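Kornurari – Play and Sorting Table Check
Checked by: Ottó Vörös
Date: 18 Mar 2020

1. Table surface – OK
Wiped down before the check. No lifting or rough spots. Please keep using the mild cleaner, as the strong one leaves a dull patch on black.

2. Fabric walls – OK, with comment
Fabric is firm on both sides and at the back. The lower seam at the near left was restitched in the winter and is holding. Check it again next time.

3. Corner brackets – OK
All tight by hand. One screw on the high right bracket took a quarter turn. Spares are in the Triltex tin on the shelf.

4. Crossed wires overhead – OK
Both taut, no fraying at the ends. Nothing is to be hung from them, including paper signs.
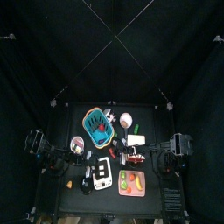
5. Small toys – Action needed
Anything that goes into a mouth-sized gap stays off the table when under-fours visit. The small red ball is the main one. It can live in the cupboard on those days and come back out afterwards.

6. Turquoise basket – OK
Ran a finger around the orange rim and through the slots. No sharp edges or cracks. Wash with warm water only.

7. Bowl and play food – OK
No chips in the white bowl. The green vegetable has a slightly tacky feel and should be washed again.

8. Toy with red trim – Monitor
Trim is still well attached. If it starts to lift, take the toy out and write it in the book – please don't glue it.

9. Cables and power – OK
No damaged covering found. Keep drinks on the side bench.

Follow-up: item 5 to be done by the end of March. Items 2 and 8 carry over to the next check.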